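Food and Household Measures
Handout 2: Rice, water and the trouble with cups
Hesside Evening College, June 2018
Course leader: Anas Hattar

Welcome back, everyone, and thank you for all the stories you brought in about your grandmothers' kitchens. I enjoyed every one of them, and I'm sorry we ran out of time before the last few (please save them, I do want to hear them!). Before we go any further into old cookbooks, we need to spend a little time on a question that sounds much simpler than it is: how much is a cup?

When a cookbook from the Cistov collection says "a cup of rice," the writer usually meant the cup she drank from. Her readers had cups of their own, of course, and they weren't the same size, but it mattered less than you might think. If you measure the rice with a cup and then measure the water with that same cup, the proportion comes out right whatever the cup holds. A good many of the older recipes work this way, and they only go wrong when a modern reader swaps in a standard measure for one ingredient and guesses at the other.

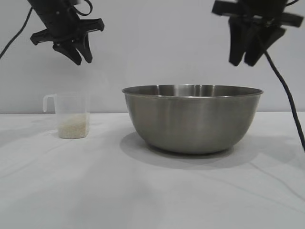

Weights are a different matter. The Bollgate notebook, which we'll be reading together over the next two sessions, gives its rice in grams, and quite fussy grams at that. One pudding asks for 80 grams of rice to 700 grams of milk, and then adds "more milk if the day is dry," which I've always been fond of. My own guess is that the writer had a good scale and was proud of it, but she still trusted her eye at the end. You'll find the same mixture of exactness and shrugging all the way through, so do keep a pencil handy and mark the places where she changes her mind.

A word on rinsing, as several of you asked. Some of our writers rinse and some don't, and a few tell you to rinse "until the water is clear" and leave you to decide how clear that is. Liu, in the essay I handed out in February, suggests reading these phrases as advice passed between people who had already watched each other cook, and I think that's a lovely way to come at them. The page was a reminder, and the real lesson had happened at somebody's elbow.
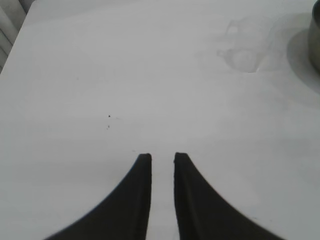
Plate 2. White tabletop, close view.

For next time, please read the Bollgate pages on puddings and the short section on broth. Pick one recipe and copy out every word in it that tells you an amount, including the vague ones like "a handful" or "enough." Then write a paragraph on what the reader was expected to know already. If you'd like to talk it over first, I'm in room 518 before class, and there's usually tea.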